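Search this site
Enter keyword
Go

Hasby House Laundry and Bedding Project
Progress report to the Etholm Fund, May 15, 2023
Prepared by Sosina Belay, house manager

This report covers the second half of the grant period. The grant pays for bedding, clothing storage and weekly folding sessions in the bedrooms at Hasby House, Nedton.

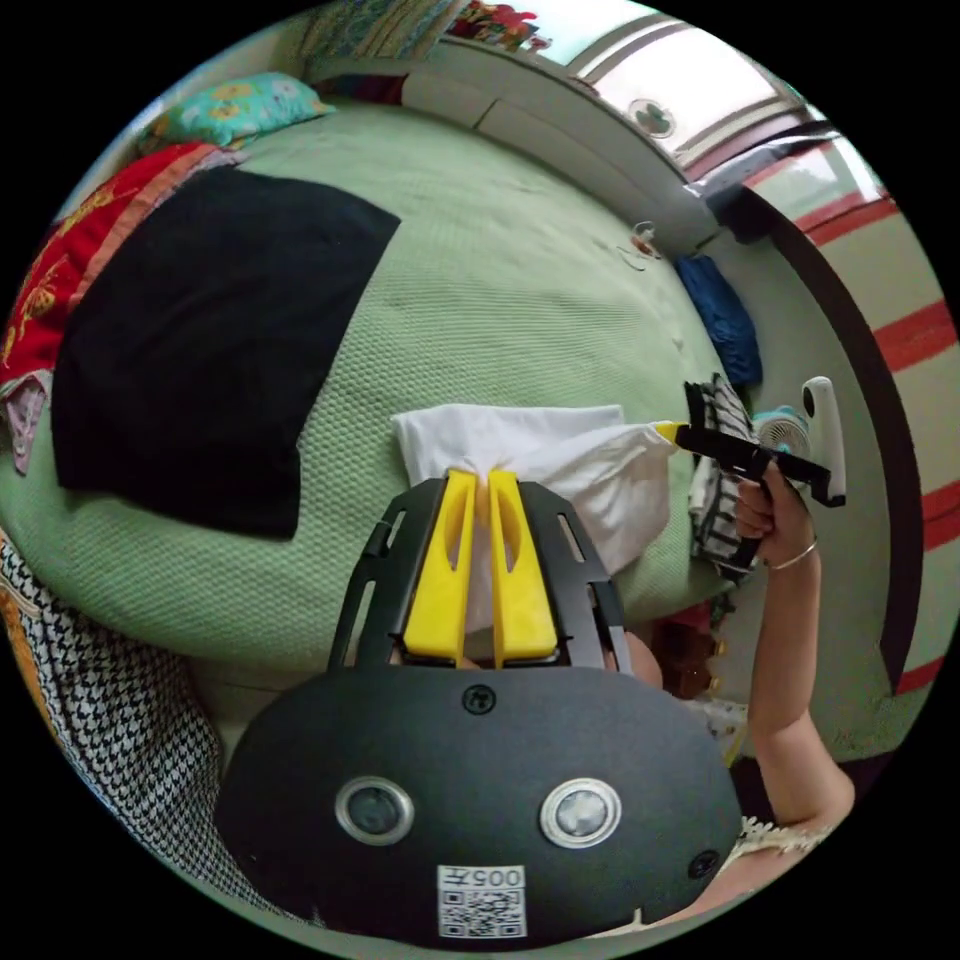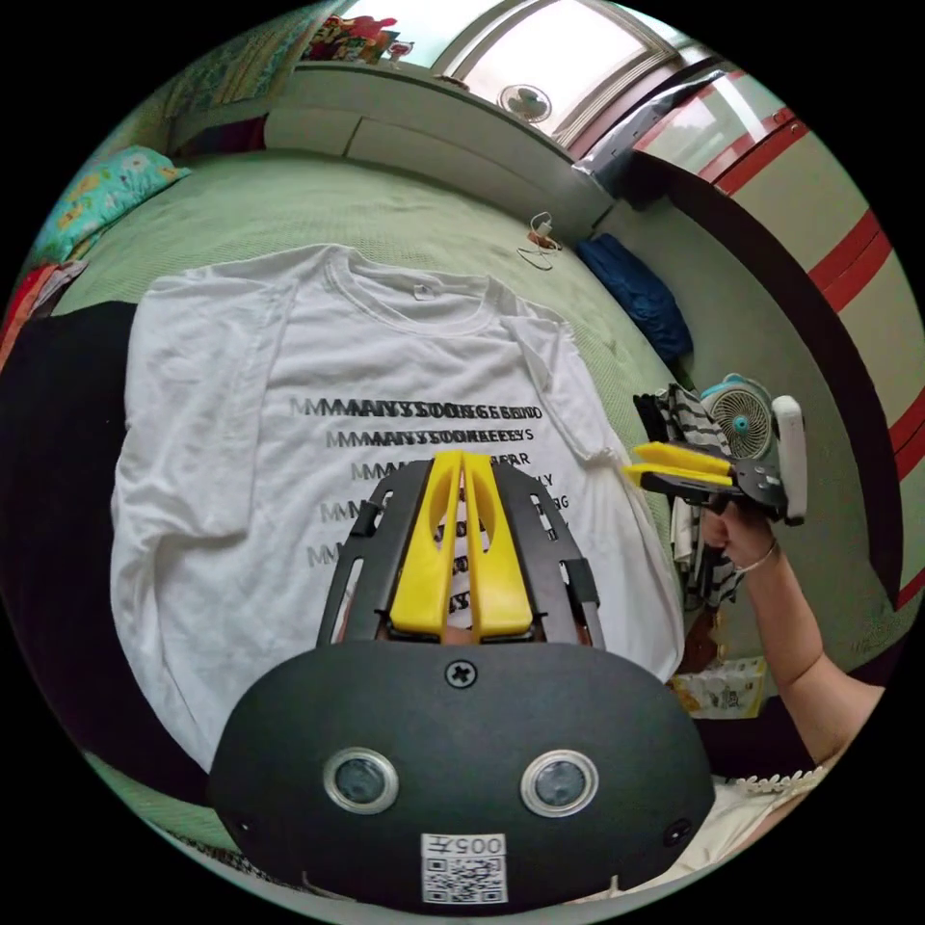 Folding is now done in the bedrooms. Until April everything was sorted on one table downstairs and carried up in mixed piles, and shirts went to the wrong rooms most weeks. Under the new routine, a resident's clean items go up in one bag and are laid out on the bed before any folding starts. A plain, light cover helps with this. The pale green one on this bed shows up a black cloth laid flat very clearly, and a white T-shirt with black lettering is easy enough to spread on it with the neckline toward the far side, ready for the sleeves to be turned in. Patterned blankets are pushed to the side while the work is done. We have asked for plain covers in the next order for this reason.

Bedding. We bought 40 bed covers and 40 pillowcases from Spahić, a wholesaler in Nedton. All of the covers have been delivered. Six pillowcases came in the wrong size and were sent back, and the replacements are due by the end of the month. Residents may keep their own pillowcases and blankets, and most have chosen to.

Storage. Mesfin Yilma has fitted shelves in the upstairs bedrooms. The two rooms at the back still need them. The wall there is soft near the window and has to be patched first, which was not in the original budget. We expect the work to cost $200 and can cover it from the amount left over on the bedding line.

Sessions. Letay Lencho runs the folding sessions on the upper floor and Mitsuko Koyama runs them on the ground floor. Attendance dropped in the first two weeks because the sessions overlapped with lunch. They now start an hour earlier. Towels and T-shirts have been covered. Fitted sheets have not gone well and we plan to repeat that session.

Problems. The second dryer was out of use for nine days. Name labels ironed onto dark clothing peel at the corners, so we have ordered 200 sew-in labels.

Next steps. Finish the back bedrooms, label the remaining clothing, and send the final accounts with receipts. We are not asking for any change to the total grant.

Comments

Eyerusalem Endale
Could the sew-in labels be used on socks too? My aunt loses more of those than anything else.

Sosina Belay
Yes, they are narrow enough. Leave them at the office in a bag with her name on it.

M. Koyama
The fitted sheet session is being repeated on the ground floor first. Please bring your own sheet if you can.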